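소품 정리 지원사업 중간보고

11월 2일 / 작성: 클룸아리(Clumari) 현장 담당

Kuusisto 기금 담당자님께. 늦어서 죄송합니다. 형식은 지난번 것 그대로 쓰고, 급한 대로 핵심만 적습니다. 표는 뒤에 따로 보내드릴게요.

1. 진행 상황

대상 가정 12곳 중 4곳 완료. 나머지는 일정만 잡힌 상태. 12월 안에 다 돌 수 있을 것으로 봅니다. 다만 두 집은 이사 준비와 겹쳐서 순서가 뒤로 밀릴 수 있음.

기록한 물품은 현재까지 204점. 액세서리, 머리끈, 단추, 열쇠고리, 끊어진 줄 같은 것들입니다. 신청서에는 "장신구"라고만 썼는데 막상 가 보면 장신구만 따로 있는 집이 없습니다. 다 섞여 있어요. 그래서 분류 기준을 조금 넓혔고, 이 부분은 아래 3번에 다시 적었습니다.

작업 순서는 처음 계획과 같습니다. 서랍이나 파우치에 있던 것을 넓은 데 펼치고, 본인이 직접 고르고, 남길 것만 상자에 넣기. 우리는 옆에서 적고 라벨만 붙입니다. 버리라는 말은 하지 않는 게 원칙이고 지금까지 지켰습니다. 시간은 예상보다 많이 걸림. 한 집에 오전 한나절이면 될 줄 알았는데 오후까지 넘어간 집이 절반.

2. 네 번째 집

방이 좁아서 침대 위에서 작업했습니다. 책상은 이미 다른 짐으로 차 있었고요. 장미무늬 침대보라 자잘한 물건이 무늬에 묻혀서 눈이 꽤 피곤했습니다. 다음부터는 단색 천을 한 장 들고 다녀야 할 듯. (구입 요청은 5번에.)

상자는 뚜껑 없는 빨간 종이 상자를 썼습니다. 바닥에 연두색 폼을 깔았는데 이건 효과가 좋아요. 작은 귀걸이가 구석으로 굴러가는 일이 줄고, 꺼낼 때도 잘 보입니다. 금색 귀걸이 두 개는 왼쪽, 검은 머리끈 뭉치는 오른쪽. 투명한 자잘한 것들은 일단 머리끈 앞에 모아 두고 나중에 나누기로 했습니다.

무지개색 줄을 땋은 팔찌 두 개, 긴 빨간 끈, 초록색 둥근 구슬, 투명한 펜던트는 아직 상자 밖입니다. 팔찌는 본인이 제일 오래 고민한 물건이라 서두르지 않았습니다. 빨간 끈은 팔찌 하나에 붙어 있는데 떼어낼지 그대로 둘지 결정 못 함. 금색 방울인지 장식인지 작은 것도 같이 달려 있어서 목록에는 "끈 달린 팔찌"로 한 줄 처리했습니다. 나중에 떼면 두 줄로 나눌 예정.

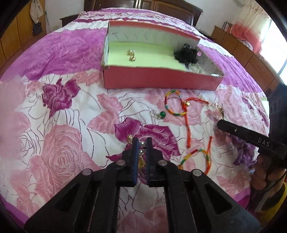

3. 분류 기준 변경

처음 기준은 금속 / 비금속 두 칸이었습니다. 현장에서 거의 못 썼어요. 줄에 금속 장식이 달린 것, 구슬에 고리가 붙은 것을 어디 넣을지 매번 막힘. 그래서 두 번째 집부터 아래처럼 바꿨습니다.

- 귀에 거는 것 (짝 맞춰서 한 줄)
- 손목, 목에 거는 것
- 머리에 쓰는 것
- 낱개로 떨어진 구슬, 펜던트, 장식
- 모르겠는 것

"모르겠는 것" 칸이 생기니까 속도가 확 붙었습니다. 여기 들어간 것은 그날 결정하지 않고 다음 방문 때 다시 봅니다. 첫 집 목록도 새 기준으로 다시 옮겨 적었고 빠진 것은 없습니다. 단 첫 집은 사진 기록이 부족해서 글로만 남은 항목이 몇개 있음.

4. 문제점

엉킨 것들. 제일 시간 많이 잡아먹습니다. 머리끈은 뭉치째로 두는 집이 많아서 우리도 풀지 않고 한 묶음으로 적기로 함. 목걸이 줄은 안 풀면 못 쓰니까 푸는데, 얇은 줄은 한 번 끊어먹은 적이 있습니다. 본인에게 바로 말씀드렸고 괜찮다고 하셨지만 이후로는 핀셋 없이는 손 안 댑니다.

라벨. Hallik에서 받은 스티커는 종이 상자에는 잘 붙는데 플라스틱 통에서는 떨어짐. 대체품 알아보는 중입니다.

상자 크기. 신청서에 적은 규격은 조금 큽니다. 액세서리만 넣으면 헐렁하고, 헐렁하면 결국 다른 물건이 들어와요. 남은 집에는 칸막이를 넣어 볼까 합니다. 두꺼운 종이 잘라 쓰면 되니 추가비용 거의 없음.

5. 예산 및 요청

상자는 100개를 한꺼번에 주문했습니다. Cloltemard 쪽 최소 수량 때문인데, 이번 사업에서 다 못 씁니다. 남는 것은 내년 사업으로 넘겨도 되는지 확인 부탁드립니다. 안 된다고 하시면 참여 가정에 추가로 나눠드리는 방법도 있어요.

요청드릴 것은 세 가지.
작업용 단색 천 구입 (소모품비 안에서 가능)
폼 추가분. 색은 상관없지만 밝은 쪽이 좋습니다. 어두우면 검은 머리끈이 안 보여요.
최종보고 제출을 12월 말로 맞춰 주실 수 있는지

교통비는 계획보다 조금 덜 썼고 영수증은 다 모아 뒀습니다. 정산서는 양식이 바뀌었다고 들었는데 새 양식을 아직 못받았습니다. 보내주시면 바로 채우겠습니다.

6. 다음 할 일

다섯 번째 집 방문 전에 전화로 작업할 자리부터 물어보기. 침대든 바닥이든 상관은 없는데 미리 알면 천 크기를 맞춰 갈 수 있음. 네 번째 집은 한 번 더 갑니다. 상자 밖에 남은 것들 정하고, 투명한 것들 나누고, 목록 확정. 그다음에 첫 집 재방문해서 한 달 뒤에도 상자가 그대로 쓰이고 있는지 볼 생각입니다. 이게 신청서에 쓴 "유지 여부" 항목이고 질문지는 초안만 있어요. 다음 주 중에 보내드리겠습니다.

댓글 4

폼 까는 거 좋네요. 저희 쪽 사업에서도 작은 부품 때문에 고생인데 두께 몇 미리짜리 쓰셨어요?

↳ 작성자: 포장용 남은 걸 잘라 쓴 거라 정확한 두께를 모르겠습니다. 재 보고 다시 달게요

상자 이월 건은 내부 확인 후 메일로 답드리겠습니다. 새 정산 양식도 같이 보낼게요.

"모르겠는 것" 칸 저희도 넣어야겠어요. 참고로 머리끈은 카라비너 같은 고리에 걸어두니까 덜 엉키더라고요!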